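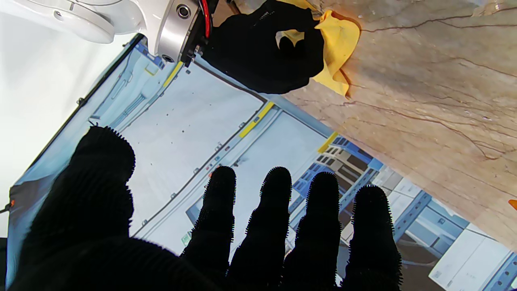
Posted by fomberg_bench, Jul 28, 2020

Wiping task, glove question. We're collecting demonstrations for a two-handed wiping policy. Both hands wear the black fuzzy gloves, one holds a yellow cloth, and the surface is beige marble with brown veins. The view is from the wrist camera. So far we have 193 episodes kept and 60 thrown out. Most of the thrown-out ones are the operator losing the cloth or bunching it up until there's no flat part left to wipe with.

My question is whether to keep the gloves on for the rest of the set. They grip well, but the fibres break up the outline of the fingers and I'm not sure the model can tell where a fingertip ends. Would like to hear from anyone who has trained on both.

----

tramline_2
Keep them on. If the robot is going to wear gloves when it runs, it should wear gloves in the data. We collected bare-handed at Beltham for a whole December, then put gloves on for the evaluation because the cloth kept slipping, and the policy closed the hand too early nearly every time. We had to record it all again.

----

mirkurow_ops
Less worried about the gloves than the background. You've got a printed space station interior behind the near hand, with handrails and yellow stripes and blue racks. That's a lot of detail in one spot that never changes. Does the print move between episodes?

----

fomberg_bench
It gets shifted every session, but the print itself is the same one. We have a second print we haven't hung yet.

----

mirkurow_ops
Then hang it. Shifting doesn't do much if the stripes always run the same way. I'd split the remaining sessions between the 2 prints and a plain white wall, and log which is which in the episode notes so you can hold one out later.

----

tramline_2
I disagree with the plain wall. Every set I've worked on with a plain wall in it ended up with the model doing its best work in front of the plain wall and getting worse everywhere else. Use clutter or use prints.

----

mirkurow_ops
That's a balance problem. If a third of the episodes are plain, it's fine. If it's most of them, then yes, you'll get what you describe.

----

gumleaf
On the gloves, what resolution are you training at? When we scaled our frames down, the fuzz disappeared and the glove was just a dark shape. Pale background between the fingers was enough for the encoder to separate them. The colour contrast matters more than the texture. Dark glove over a dark cloth was where we had trouble.

----

fomberg_bench
We scale down too, so that's useful. The cloth is yellow for that reason. I hadn't thought about the glove on the other hand. When the hands cross it's black on black.

----

gumleaf
Try a grey glove on one side for a few sessions, if you can get one in the same material. Don't mix the material, the friction will be different and your operators will change how hard they squeeze.

----

tonwerk
We did the cloth task on the Tôn rig last year. A few things, in no order.

Crumple the cloth differently at the start of each episode. Ours was always handed over folded and the policy had no idea what to do with a cloth that wasn't.

Record the failed grasps separately and don't delete them. We used ours later for a success classifier.

Have the idle hand do something consistent. If the operator parks it open in front of the camera in half the episodes and out of view in the other half, that's variation you didn't ask for.

----

fomberg_bench
The idle hand is a fair point. It comes up open with the fingers spread and takes up the lower half of the view. I've told the operators to leave it wherever it's comfortable.

----

tramline_2
I'd pick a parking position and write it into the instructions. Low and to one side.

----

tonwerk
I'd leave it in view some of the time, but on purpose. It'll block the camera at run time too.

----

fomberg_bench
OK. Keeping the gloves, hanging the second print, and I'll set 2 parking positions and alternate them. The rejects were going to be wiped off the drive tonight so I'll move them to their own folder first. I'm still undecided on the plain wall.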